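Two hands, one tiny part

OK so I promised Kamran Talpur I'd write this up before I forgot all of it, and it's already September and I've forgotten half. Quick one then.

Short version: we've been training a policy on demos collected with hand-held grippers, no robot in the room, and the question for this round was whether it matters HOW you do the demos. Same operator, same objects, same number of episodes. Does a slow careful demo beat a fast one? I would have bet money on slow. Glad I didn't.

Background for the three people who read this and don't work down the hall. The base model is Ullik, which is our in-house thing, nothing fancy, takes the wrist views plus the jaw widths and spits out a chunk of motion. Gandura is the script that cleans up the recordings and lines up left and right. Gandura is where most of my summer went. If the two sides drift apart by even a few video frames, the policy learns to close a jaw on air. Ask me how I know.

We wanted tasks where both hands have to do something at the same time. Folding cloth is too forgiving. Pouring only really needs one good hand. So Shagufta Tarar said do small parts, bring one right up to the other, see how you like that. I did not like that.
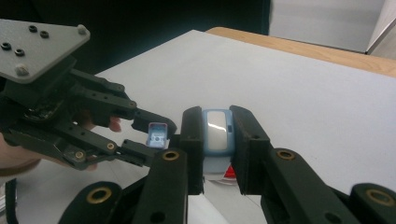 4 min read

The band is a nice nasty object. One gripper pinches the casing between its fingers with the strap hanging down underneath, the other brings in a little blue and white plastic piece, and you've got a gap between them that's smaller than the error on our tracking. Glossy face too, so it throws a bright stripe that moves whenever you tilt it. Good. I want that in the data.

Numbers. I recorded 214 slow demos and 214 fast ones. Slow meant: approach, stop, line up, stop, go. Fast meant do it how you'd do it if someone was waiting for you. Then trained one policy on each, same settings, 6 seeds per set, and ran them on the real arms.

Fast won. Not by a mile but it won on all 6 seeds, and I went through the runs twice becuase I didn't believe it.

What I think is going on – the pauses. When I stop to line up, the recording has a long stretch where nothing moves and the views are almost identical. The policy sees that and learns that the right thing to do near the target is sit still. So it gets close, parks, and sits there forever. The slow policy's failures were mostly this. Very polite robot. The fast one bumps into things more, but it bumps and then keeps going and sometimes the bump sorts it out.

Shagufta's objection, which is fair: maybe it's not speed, maybe it's just the dead time. So she had me cut the still parts out of the slow set and retrain. That closed most of the gap. Not all. The trimmed slow set still lost on 4 of the seeds and the other two I'd call a tie. I don't have a good story for the rest of it. Kamran thinks fast demos have more little corrections in them, and that teaches recovery. Could be. We haven't tested it.

Stuff that went wrong, so you don't have to do it:

– Changed my grip on the left handle halfway through the slow set. Wrist angle shifts, policy notices. Redid those.
– Left the Gandura sync check off for a whole afternoon. Threw that batch out. Painful.
– Held the band too low in the jaws and the strap dragged on the table. Kept a few of those, they're probably useful.

Caveats, there are lots. One operator (me), one family of objects, one table. I'm right-handed and I bet that shows up somewhere. Don't go and tell your lab to speed everything up on the strength of one blog post.

Next thing is scale. Janjua is the bigger collection, target is 1000 episodes with more than one person recording, and we're going to log pause length properly this time insted of me eyeballing it. If the effect holds with other people's hands I'll beleive it. Also want to try the opposite direction, taking the part off again, where pulling too hard is the main way to fail.

Trimming script is a mess but I'll send it if you email. It's on my work machine, so give me a day or two.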